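Simulated cloth is good enough to train on and too poor to test on

Shiuli Talukder
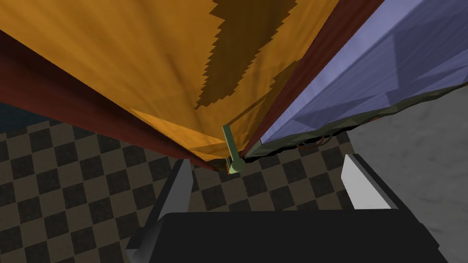
Rendered wrist view from one of our cloth scenes: layered fabrics over a checkered floor, gripper open.

The argument over simulated fabric in manipulation research has settled into two camps, and I think both are asking the wrong thing of the simulator. One camp holds that cloth physics is too crude for anything learned from it to be worth having. The other reports success rates measured in simulation as if they were results. My position is that the first camp underrates training and the second overrates evaluation, and that the two uses should be judged by separate standards.

Take training first. A policy that must pick one layer from several needs to see a great many arrangements in which layers meet, overlap and hide one another's edges. Collecting these on a bench is slow. Someone has to fold the cloth, place it, run the attempt and start again. Our Lesent set holds 2,891 rendered episodes, with fabric colour, surface texture and floor pattern varied between scenes. The colours are often garish and the combinations unlikely. I do not consider this a defect. The purpose of the variation is to stop the policy from tying its grasp to a particular hue or background, and a tidy set of plausible household scenes would do that job worse.

Nestor Talavera has objected that visual variety of this kind is cheap and that we buy it in place of physical variety, which is expensive. He is right about the cost. Randomising a texture takes one line in a configuration file. Randomising bending stiffness, friction between layers and thickness together tends to make the solver unstable, and the unstable episodes are then thrown away, so the surviving set leans towards well-behaved cloth. We discarded 137 episodes for this reason before anyone asked what they had in common. Most used low stiffness and high friction, a fair description of a worn tea towel.

The same fact is my main complaint about testing in simulation. If the episodes that fail to solve are dropped, the success rate is a rate over the cases the solver can handle. It says little about the cases a robot will meet. A paper that gives such a figure without the discard count has left out the more useful number. Contact is a further problem. In most cloth models the fingertip meets a mesh with a set collision margin, and a grasp closes on that margin. A real fingertip can push the top layer aside, catch two layers together or slide off a hem. The simulator may show any of these, but how often it shows them depends on settings chosen for speed.

Ismail Lahlou proposes calibration as the remedy: measure the real fabric, fit the parameters, then test in the fitted simulator. I support the measuring. I doubt the last step, because the fit is made on drape and the test is made on contact, and agreement on one does not carry over to the other.

What I would ask of authors is modest. Report the discard count and the reason for each discard. State the collision margin. Keep simulated success rates for comparing checkpoints during development, and base any claim about handling cloth on physical trials, even if there are few of them.

Related items
Layer selection without depth: notes on the Plukico baseline
Analyn Tagle on friction estimates for woven fabric
Discarded episodes as data
Dagdag: a small bench for repeated folding trials

Contact the editors | Copyright Cundel Notes | Back to top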